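Thema: Tag der offenen Tür bei Deltier, wer war dort?

rhermans84
War gestern mit meiner Tochter bei Deltier in der Halle und bin immer noch ganz hin und weg! Im nachgebauten Schlafzimmer räumt der Roboter auf, man steht 2 Meter daneben (hinter einem Seil) und darf Fragen stellen. Frau Khalaf hat alles erklärt, auch die langweiligen Sachen wie Kabelführung. Für mich das Beste am ganzen Tag.
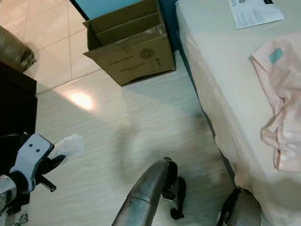
Blick vom Kopf des Roboters: zerknüllte Folie oder Papier im Greifer, hinten der offene Karton.

Roos_W
Schönes Bild! Ich fand es ehrlich gesagt zäh. Wir haben 20 Minuten zugeschaut, und zum Bett ist er in der Zeit gar nicht gekommen. Das rosa Kleidungsstück hätte ich in vier Sekunden gefaltet.

tolleo_fan
@Roos_W Falten stand doch gar nicht auf dem Programm, es ging ums Greifen. So dünnes, knittriges Zeug ist viel schwieriger als ein Klotz.

Roos_W
Kann sein, auf dem Plakat stand aber "Haushalt".

widad.h
Da muss ich Roos recht geben, das Plakat war missverständlich. Trotzdem toll, dass sie die Kamerasicht auf den Monitor legen, so etwas hätte ich mir im Juli bei Galten auch gewünscht!

rhermans84
Nächster Termin ist übrigens der 24. August, Anmeldung am Empfang. Wir gehen wieder hin.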